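Opinion | Equipment and budgets
4 min read

Pay for the rehearsal before you pay for the arm

By Grigore Coman

Every February the same sort of request crosses my desk. A department wants a robot arm, has a quote for it, and wants the quote signed before the budget year closes. The quote covers the arm, the gripper and delivery. It hardly ever covers the months spent finding out whether the arm can do the work.

My view is that the simulation should come first and should have its own line in the budget. At Bindwood we were asked to plan for an arm that would handle small food items in bowls, and we ran the job on a screen before we spoke to a supplier. 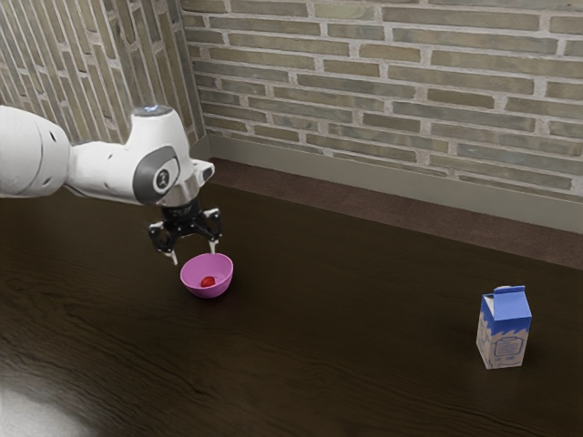
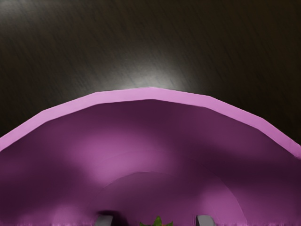
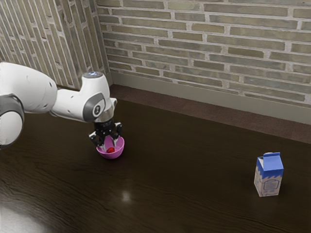
A simulated arm, a bowl with something small and red in it, a milk carton standing off to the right in the two wider views. The close view has little in it beyond the bowl, the tabletop and the tips of the gripper.

What the screen can settle

A good deal of what goes wrong with a first purchase is geometry. Will the fingers open wide enough for the bowls you already own? Does the wrist have room above the table? Can a camera near the gripper see past the rim to whatever is inside? You can ask all of this of a model, and change the model the same afternoon if you dislike the answer.

We paid 1,295 pounds for the modelling work, spread over 3 short jobs. The gripper we had pencilled in was listed by Drorus at 1,951 pounds, without the mounting plate. Had we bought it and found it wrong for the job, we would have owned it anyway. Suppliers will take back an unopened box. They are less keen on one that has been bolted to something.

Bălan, who holds the equipment budget on our side, objected that a simulation is money spent on pictures. I understand the complaint. You finish with no asset to put a sticker on, and auditors like stickers. But the same people will approve a site survey before a boiler is replaced, and a survey leaves nothing behind except paper.

What it cannot settle

I would not push this too far. A simulated strawberry does not bruise. Simulated tables do not wobble, and simulated bowls never come out of the dishwasher with a film of water on the base. Anyone who tells you that a clean run on screen means a clean run in the kitchen is selling something.

Divov made this mistake with a packing station. Their model was tidy, their bench was not, and the difference ate the contingency. They had budgeted for the simulation and for the hardware and left a gap in the middle, where somebody has to stand next to the machine with a notebook.

So I ask for four lines now, in this order: the model, a short hire of the arm, staff time for the trial, and then the purchase. The hire is the one people try to strike out. Hire looks like waste when you already intend to buy — and it is the last point at which you can still change your mind cheaply.

If the year's money will not stretch to all of it, I would drop the purchase and keep the rest. The arm will still be on sale next year, possibly for less. A request that arrives with a worked trial behind it is also much easier to sign, and I say that as the person who has to sign it.

Contact the opinion desk | Terms of use | Back to top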